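Progress report, gripper comparison for the disassembly cell
Project: Zandport
Reporting to: Vistell program office
18 February 2026

Status

The comparison between the two parallel grippers is on schedule for the trials and behind on the write-up. We finished the bench work with the first gripper in October and have been running the second one since the new fingers came in. The controller change you approved is done and has not caused downtime.

What we tested

The task is the same one we described in the proposal. The arm works inside an opened desktop computer, and it also picks small boards and modules and sets them into a fixture plate. We kept the arm, the table and the fixture plate the same for both grippers. The only things that changed were the gripper, its mounting unit and the finger plates.

The Frimpong gripper is the lighter of the two and was easier to set up. It holds thin boards well when it can come straight down on them. It had trouble inside the case, mainly near the drive cage, where its wide housing touched metal before the fingers reached the part. We tried a longer finger to get around this, but the tips flexed and the grip point moved from one try to the next.

The Dekach gripper is heavier and took longer to tune. Its fingers are stiffer. We have logged 510 picks with it so far, and the tips have needed regrinding once.

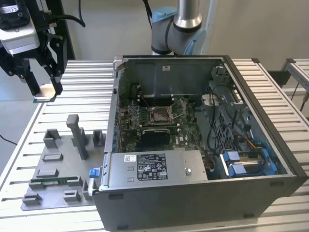 Austra Kütt read a draft of this report and disagreed with how we planned to weigh the results. In her opinion the fixture plate picks are too easy and should count for less than the picks inside the case. She also asked for the failed approaches to be listed apart from the dropped parts, as a gripper that stops short of a board does no damage and one that drops it may.

We agree on the second point and have gone back through the logs to split them. On the first point we would like to report both sets of picks side by side and leave them unweighted. Your office can then decide which matters more for the next stage.

Force settings

Most of the tuning time went into grip force. Too low, and the part turns in the fingers when it meets the slot. Too high, and thin boards bow. We settled on 40 percent of the range for boards with the Dekach and left it there for the whole series so the runs could be compared. Larger parts such as drive carriers will need their own setting, and we have not started on those.

Controller

The old controller dropped its connection to the gripper 9 times in the first series. After the swap we have had none. We reran the affected picks and threw out the old ones. The raw logs are in the shared folder under the run date.

Cable routing is still a weak spot. The gripper cable has to loop wide enough for the wrist to turn and still stay clear of the case. We have moved the clamp twice and expect to move it again once we start on the drives.

Spending

We are within budget. The spare finger plates cost less than planned and the controller cost more, and the two nearly cancel out. No new equipment is requested.

Next period

Finish the Dekach series inside the case. Repeat a short Frimpong series on the new controller, so that both grippers have been run on the same one. Set grip force for the drive carriers. Print a second fixture plate with deeper slots. We expect to need 2 more weeks of arm time for this and have booked it.

Open question for your office: do you want the connector unplugging task included in this comparison or held for the next stage? It would need different fingertips, and we would have to order them soon.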